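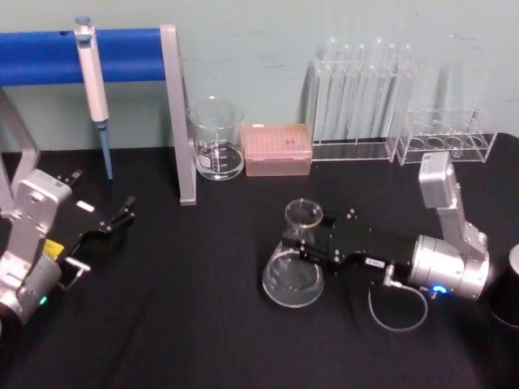

A pipette on its stand, beside a glass beaker.

I finished rereading Honora in January, after 17 years away from it. I remembered the ship and the trial. I'd forgotten how slow the first four chapters are, and how little Captain Valderrama says in them.
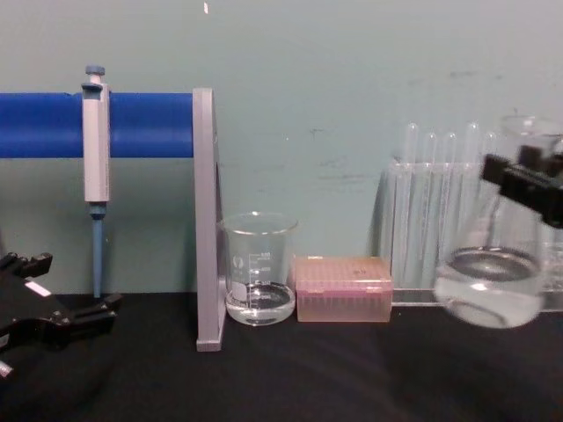
The sequel, Comport, is shorter and I like it less. The colour goes out of the writing once the crew leaves Tindik. Benedito Vieira lent me his copy of book five, so I'll read that next and skip the two novellas.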